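Chapter 6
When the Grip Fails: Faults in Handling Soft Goods

Most of the faults in the first five chapters announced themselves. A motor stalled, a fuse opened, a guard switch stopped the line. The faults in this chapter are quieter. A finger closes on cloth, the controller reports a good grip, and the cloth is no longer there when the arm arrives at the other end.

Cloth is hard to hold for simple reasons. It has no fixed shape, it slides over itself, and two layers pressed together feel much the same to a sensor as one thick layer. People deal with this without thinking. They pinch, feel the layers shift, and pinch again. Much of what a folding machine knows about pinching comes from people doing the job with hand-held grippers, one garment at a time, on whatever surface is in the room.

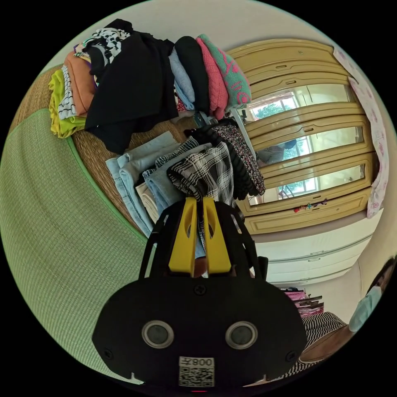 The case we will follow through the chapter took place at the Lirnitz garment-return plant in Edville. The plant ran six folding cells, each with two arms and a pair of flexible fingers on each arm. In March, Cell 4 began dropping shirts between the sorting table and the folding plate. The drops were rare at first and the operators cleared them by hand. The log shows 15 drops in the first week and no alarms at all.

The missing alarms were the real fault. The cell was built to stop if a finger lost its load, but it judged the load by how far the fingers had closed. A shirt held by a single thin layer at the cuff left almost no gap. After an earlier run of false stops, the closing limit had been loosened to 440 counts. At that setting, empty fingers and fingers holding one layer of cotton gave the same answer.

Noreen Doherty, the shift technician, went into the cell to free a sleeve that had caught under the folding plate. The controller still believed the arm was holding a shirt, and it was waiting for the plate to clear. When she pulled the sleeve out, the plate sensor changed state and the arm moved. It struck her forearm and stopped on its force limit. She was bruised and went back to work the next day. The gate had been opened with the cell in hold - a state that paused the program but left the drives powered. 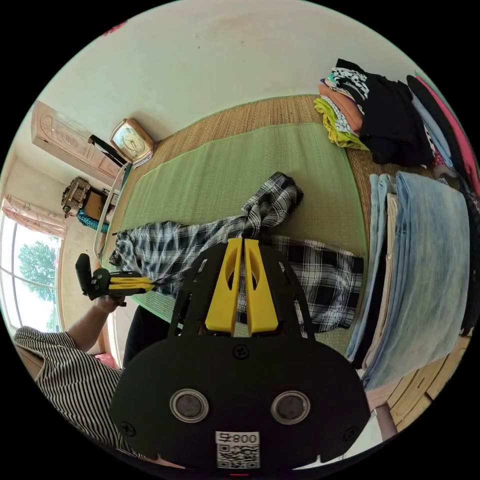
Sleeves come up again and again in the records from this plant. Of 556 handling faults logged before the cell was rebuilt, the largest group began with a grip on a sleeve or cuff. A sleeve can twist while the body of the shirt stays flat, so the fingers may pull on it for some distance before the rest of the garment follows. The load on the finger rises late, and a check made too early tells the controller very little.

Úna Flanagan of Hennessy, the firm that carried out the review, divided the event into two separate failures. The first was a grip check that could not tell cloth from no cloth. The second was a gate that did not remove power from the drives. Repairing either one would have prevented the injury, but only the second is a safety function. The grip check was a production feature, and the plant had come to lean on it as if it were something more.

Section 6.1 deals with how grip is measured and where each method goes blind. Section 6.2 covers hold, stop and power-off states, using the Grikex controller fitted to Cell 4. Section 6.3 returns to the log and asks you to find the first entry at which the cell should have been taken out of service. Before going on, review the terms "safe state" and "unexpected start" from Chapter 2.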